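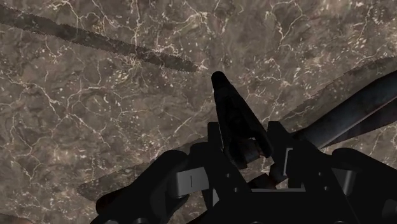 Why do kettles fur up so quickly in Wurnham and Merby?
The water supplied to both areas comes from boreholes in chalk. It picks up calcium on its way through the rock, and when it is heated some of that calcium settles as limescale.

Wurnham Household Water Advice
Hard water is safe to drink. The white film on a cup of tea and the flakes at the bottom of a kettle are unattractive but are not a health concern, and residents do not need to boil or filter tap water on account of them.

Wurnham Household Water Advice
We received 487 enquiries about limescale between January and the end of spring. Most concerned kettles and shower heads. A smaller number concerned cloudy glasses, and these are often the result of the dishwasher salt setting. The setting should match the hardness band printed on the household water statement. Machines are usually supplied on a middle setting, which is too low for our area.

Wurnham Household Water Advice
To descale a kettle: unplug it and let it cool. Fill it to just above the line of scale with equal parts white vinegar and water, or with a citric acid solution mixed as directed on the packet. Leave for 30 minutes. Empty, rinse four times, then boil once with fresh water and pour that water away. Please check the maker's booklet first, as some kettles have coated elements that should only be treated with the maker's own product.

Wurnham Household Water Advice
Shower heads that unscrew may be soaked in a bowl of the same mixture. Heads that cannot be removed can be treated by tying a bag of the mixture over them. Plated finishes, particularly gold and brass effects, can be spoiled by long contact with acid. Keep the time short and rinse well.

Never mix a descaler with bleach. The two together give off a harmful gas. This applies equally to vinegar and to toilet cleaners sold as limescale removers. 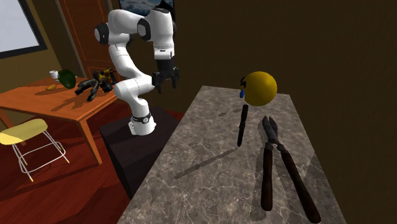 Wurnham Household Water Advice
Several residents have asked whether the vinegar method can be used on other parts of the kitchen. It is suitable for most stainless steel sinks, provided that it is rinsed off promptly. It is not suitable for natural limestone, travertine or marble, all of which are made largely of the same mineral as limescale and will be etched by any acid. On a grey marble worktop with white veining, like the one in view, the damage shows as a dull patch that cannot be wiped away. Use a cleaner labelled for stone, and dry the surface around the tap after use so that scale has little chance to form.

Wurnham Household Water Advice
The same advice covers lemon juice, cola and most bathroom sprays. If an acid is spilled on marble, blot it at once, rinse with plain water and dry. Dull patches that remain can usually be repolished by a stone specialist. The service does not recommend individual firms.

Wurnham Household Water Advice
Residents in the 13 streets north of Roman Way will notice a change in their water this autumn, when their supply moves to the Merby main. The new supply is slightly softer. Dishwasher settings in those streets may be reduced by one step, and a card giving the new hardness band will be delivered to each address before the change.

Wurnham Household Water Advice
We are often asked about plug-in and clip-on scale reducers. The service does not test or approve these devices. Households considering an ion-exchange softener should arrange for one kitchen tap to remain on the unsoftened supply, for drinking and for preparing infant formula.

Wurnham Household Water Advice
Free hardness test strips may be collected from the front desk at Taveveo House during opening hours. One packet is available per household. Tenants who find heavy scale in a hot water cylinder should report it to their landlord and should not attempt to open the cylinder themselves.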